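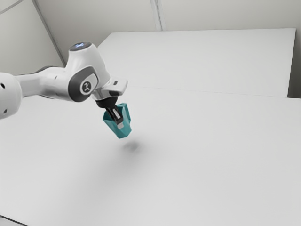 Section 4: Setting up your watering zones

By now you should have the Etia controller on the wall, the power supply plugged in and the little green drop showing on the display. If the drop is blinking, go back to Section 3 and finish the Wi-Fi part first. I've tried to skip it and come back later, and you end up typing all your zone names twice.

I wrote this part of the guide after putting the Etia in at my own place, which has a front lawn, two vegetable beds, a row of blueberries and a strip of gravel with some very stubborn lavender in it. Your yard will be different, so swap in your own plants as you go.

What you need before you start

A small flat-head screwdriver (the one in the box is fine, but the handle is tiny)
Your zone wires, already stripped back to bare copper
Masking tape and a pen
A straight-sided cup or an empty tuna can
The Vanmont valve box key, if your valves are in the ground

CAUTION: Unplug the power supply before you touch any wires. The controller runs on low voltage, but a short across the terminals will blow the fuse, and the spare is glued under the lid where it's a pain to get at.

4.1 Connecting the zone wires

1. Open the front cover by pressing the two tabs at the bottom. They're stiff the first few times. Press both at once and pull toward you.

2. Find the terminal strip. It's marked C on the left, then 1 through 11.

3. Put the common wire into C. It's usually white, but whoever wired your yard may have had other ideas, so check which wire goes to every valve.

4. Wrap a bit of masking tape around each zone wire and write down what it waters. Do this even if you have only three zones!

5. Push each zone wire into its own terminal and tighten the screw. Give it a gentle tug. If it slides out, loosen the screw, push the wire in farther and try again.

6. Tuck the extra wire into the channel at the bottom and close the cover.

Note: If you have a pump or a master valve, its wire goes into the terminal marked M, over on the right-hand side by itself. I missed it completely the first time because it sits under the ribbon cable.

4.2 Naming your zones

1. Plug the power supply back in and wait for the home screen.

2. Turn the dial to Zones and press it.

3. Pick a zone, press the dial again and choose Rename.

4. Type a name with the dial, or use the Nurkesum app on your phone. Please use the app. Spelling "blueberries" one click at a time is no way to spend a morning.

5. Choose the plant type. The list has lawn, vegetables, shrubs, trees, pots and dry garden. Lavender and rosemary go under dry garden.

Names can be up to 11 characters on the controller screen. The app will let you type more, and then the controller chops the end off. My "Vegetables east" and "Vegetables west" both turned into "Vegetables " and I watered the wrong bed for a week.

4.3 Testing each zone

1. From the home screen, press and hold the dial until you see Quick Test.

2. Choose a run time. Two minutes is plenty for sprinklers, and I'd go with ten for drip lines.

3. Walk out and look at each zone while it's running. Check for heads that don't pop up, drippers that have come off the line, and water landing on the driveway.

4. Write down anything that needs fixing and carry on to the next zone. It's tempting to stop and fix each one, but you'll get soaked and lose your place.

If a zone doesn't come on at all, the screen will show one of these codes:

E 82: The controller can't feel a valve on that wire. Check the screw on the terminal, then the splice at the valve.
E 271: Too much current. Unplug the controller and look for two bare wires touching.

CAUTION: Don't keep running the test on a zone that gives you E 271. Fix the wiring first.

4.4 Measuring how much water you put out

Set your can in the middle of the lawn and run that zone for 15 minutes. Measure the water with a ruler, and enter the depth under Zones, then Output. Do it again in a far corner if you can stand to, and use the average of the two. On a windy day the numbers will be all over the place, so early morning is best. I go out at 6 a.m. with my coffee.

Drip zones don't need the can. Look at the side of the drippers for the flow rate, count how many you have on the line, and enter both. If yours are the Biwott button type, the rate is molded on the underside and you'll need good light to read it.

4.5 Locking the settings

Once everything's the way you want it, go to Settings, then Lock, and enter the factory code, 1639. The controller will ask you to pick your own code right away. Write it inside the front cover or somewhere you'll find it again. A forgotten code means a full reset, and a full reset wipes your zone names along with everything else.

Note: The lock doesn't stop the rain delay button from working. Anybody in the house can still press it to skip watering for a day.

If you're setting this up in November or later and your ground freezes, stop after 4.3 and go to Section 9 for draining the lines. You can do the output measurements in spring. Otherwise, carry on to Section 5 to build your first schedule.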